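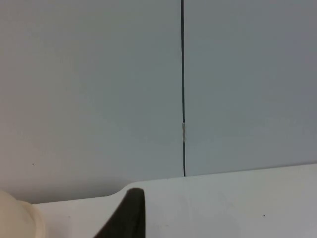 The three-millimeter question

Most complaints about flat-front storage come down to the gap. A pair of plain doors has no frame, no molding and often no handle, so the line between them is the only thing left to look at. If it wanders, everyone sees it.

Afshin Arabzadeh fits out studios and small workrooms from a shop in Brekau. His current range, Grullholm, uses matte gray fronts with no hardware on the face. He sets the gap between doors at 3 mm and will not go under 2.5. "Below that, the paint edges touch in a humid summer," he says. "Then you get a rub mark at chest height and the customer calls."

The usual fault is lean. A door that is 6 mm out of plumb over its full height looks fine when it stands alone. Next to a second door it produces a tapered seam, dark and wide at one end, nearly closed at the other. Arabzadeh checks the floor first, then the cabinet, and adjusts the hinges last. In his view, hinge screws are for the final millimeter or two. Using them to correct a sloping floor uses up the travel, and there is nothing left when the building moves.

Color matters more than buyers expect. Two panels from one batch can read as different grays if they sit at slightly different angles to a window. The Romaniuk workshop in Rinwood sprays all fronts for a job in a single session and numbers the backs, which rules out the paint as a cause. What remains is light, and the remedy is to bring both faces into the same plane. A straightedge 300 mm long, held across the seam, shows the step at once.

Matte paint also shows specks. Wipe with a damp microfiber cloth and leave it at that - melamine sponges polish the surface and leave a shiny patch that cannot be removed.

A white worktop pushed up against gray fronts adds a second line to keep straight. Leave 19 mm if the doors must clear it. If they stay closed for most of the year, as in an archive wall, the table can touch, with felt pads on its back edge.

The Grullholm pair costs 2575 fitted, hinges and catches included. Lead times are longest in March.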